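Workshop > Notebook > Textiles bench
Jun 24, 2024
Entered by Demyd Bondarchuk
Filed under: Folding, Laundry, Bench notes

Carried on with the T-shirt pile from the Tastoden box. The aim is still one folding sequence that works for shirts with a front print and for plain ones, so that Iresha can put it on the card for the Jorano order.

Starting point is a shirt dropped on the table any old way. No smoothing first. Find a hem corner, pull it out, then look for the other one. White shirts on the white top are slow going. The edge is hard to pick out except by its shadow, and it's easy to take up a fold in the middle and think it's the hem. 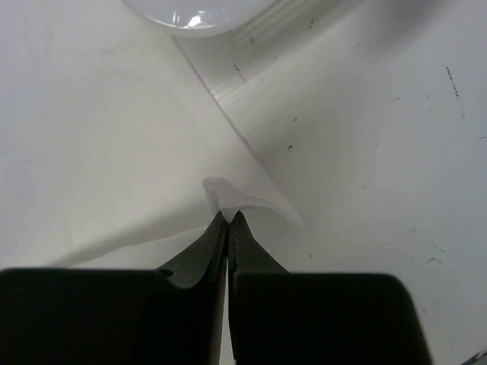
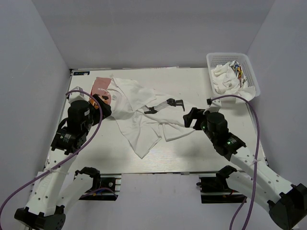 Went back to the February notes on thin jersey. We wrote then that a pinch close to the edge holds better than a deep one, and I still agree. A deep pinch bunches up the cloth and leaves a ridge that has to be flattened again before the first fold.

Sequence as it stands:
1. Pull the hem out toward you.
2. Turn the print face down.
3. Sides to the middle, sleeves back on themselves.
4. Hem up to the collar in two folds.

Step 2 is the one I'd change. On shirts with a big print the two layers drag on each other and the collar ends up crooked. Iresha wants to leave the print face up and turn the whole thing over at the end. Will try that on the next 30.

Count in the book is 191 folded, 1030 to go on this order. Marked the Gilbert shirts separately because they run long in the body and need three folds at step 4.

To do: ask Griment if they have a table cover in a darker color, matte. Relabel the second bin.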